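Skillel > Site visits > Checklists > Robot demonstration, open day

Safety checklist with comments, Makport demonstration apartment
Date of check: September 22, 2022
Visitors registered: 200

1. Hand and fingers
OK. Screws at the finger joints checked by eye. Sleeve sits well. Please look at it again before the afternoon group.

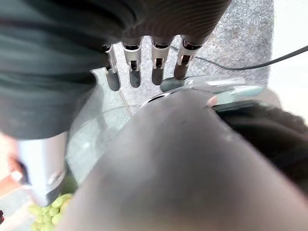
The stop button was tested 11 times and answered each time. One comment: the operator should say "moving" in a loud voice before each start. In August this was often forgotten.

2. Floor and cables
Partly OK. A thin cable lies on the carpet near the robot. Visitors must not step over it – they go behind the sofa.

3. Table and objects
OK. The two soda bottles stay closed during the demonstration. The plate should be farther from the grapes, so the arm has more free space. 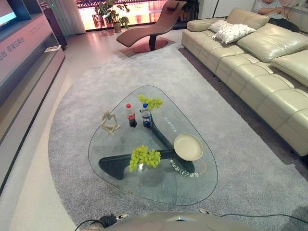 4. Handling of food
OK with comment. The grapes are only for the demonstration and visitors do not eat them. The glass bowl must be checked for cracks each morning. Hands of visitors stay away from the bowl while the gripper is closed.
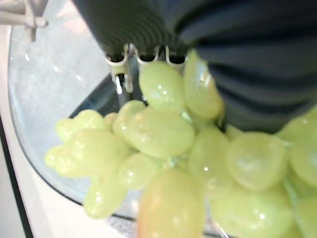 Item 4: grapes held over the glass bowl.

5. Visitors
Not OK yet. The sign with the distance rule is too small to read from the door. Fontana will print a new one – to be checked again before opening.

Related checklists
Brorum hall, emergency exits
Charging station, weekly check
Room 607, mobile base

Contact Skillel | © 2022 Skillel | Back to top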